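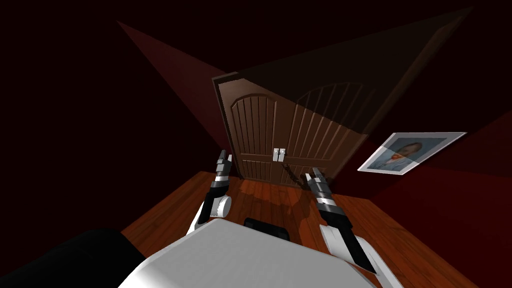

**What went wrong with the Rorker control software?**
A timing fault let the gripper keep closing for a short while after a stop command had been sent.

HALSIDE, 21 Aug 2026. Karagiannis has withdrawn version 6 of its Rorker control software and is asking all customers to go back to the previous version. The fault was found in simulated household trials, where stop commands are sent at random points in each task. The late stop was logged in 172 of 1,587 runs.

We have had no reports of injury or damage. The fault affects the software stop only. The red button on the robot cuts power separately and works as it should.

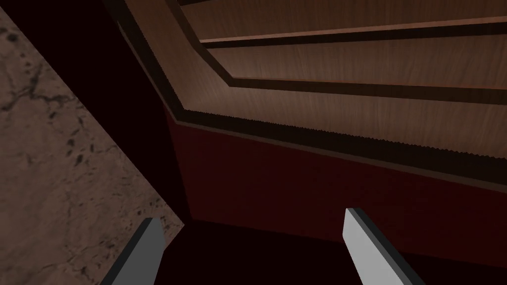

Customers who can't change version straight away should switch the robot off at the wall when people are nearby, and should not rely on the stop command in the Javine app.

"The same fault was in the January test build and we missed it," said Lambros Kalogeropoulos, head of safety at Karagiannis. "Our stop tests were done with the arms at rest. They should have been done with the arms moving as well."

A corrected version will be released after more than 3,000 further simulated runs. No release date has been set.
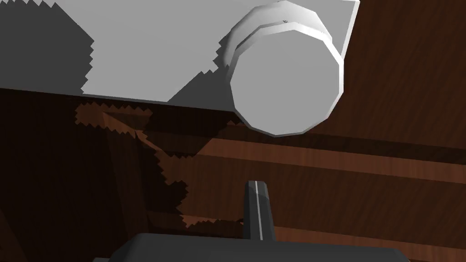

*A gripper finger and a white cylindrical object in a simulated interior.*

Customers can reach the Karagiannis safety desk through the Javine app or at the Halside office.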